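News from the Ellwood Workshop: The Two-Arm Bench

Those of you who come in on Tuesday evenings will have noticed that the corner past the drill press has been getting louder and more crowded since the fall, and a good many of you have stopped to ask what we are up to. So I promised to write it up properly for the newsletter, and now I finally have.

The bench began with a pair of secondhand arms that came to us from a training center over in Jendton. They arrived in two crates with no manuals, a bag of mixed screws, and one power supply between them. We paid 400 dollars for the lot, which felt like a bargain right up until we started pricing connectors. The controller we settled on is a Kirnar board, and it has been very patient with us - more patient than we have been with it, some nights.

Most of December went into wiring and into the gripper mounts. Then came the part I enjoy most, which is giving the arms small jobs and finding out how hard a small job can be. The one we keep coming back to is the handoff: a flat white box lies on the table, one arm comes at it from the left with its fingers closed, and the other waits on the right with its fingers open wide. A person does this without a thought. For the arms it means that both have to agree on where the table is, and for weeks they were 5 millimeters apart on that question. We now run a short calibration at the start of every session, and I would ask anyone using the bench to please not skip it, even if you were the last one on it and are quite sure nothing has moved.
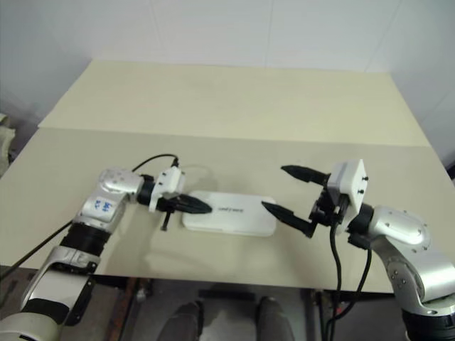 What we still need

Cable guides, first of all. The leads on both arms have too much slack in them, and I would dearly like to route them neatly before one gets caught. If you have a drawer of clips or a roll of braided sleeve at home that you will never use up (I know some of you do), bring it along. We are also after a second emergency stop button, so there can be one on each side of the bench.

On the software side, the motion planner is Ornero, and we have logged over 3000 moves with it so far. Somebody with a fondness for spreadsheets would be very welcome to come and help us sort through them. There is coffee, and the good stools are on our side of the room. We start at seven and usually run until the lights go off.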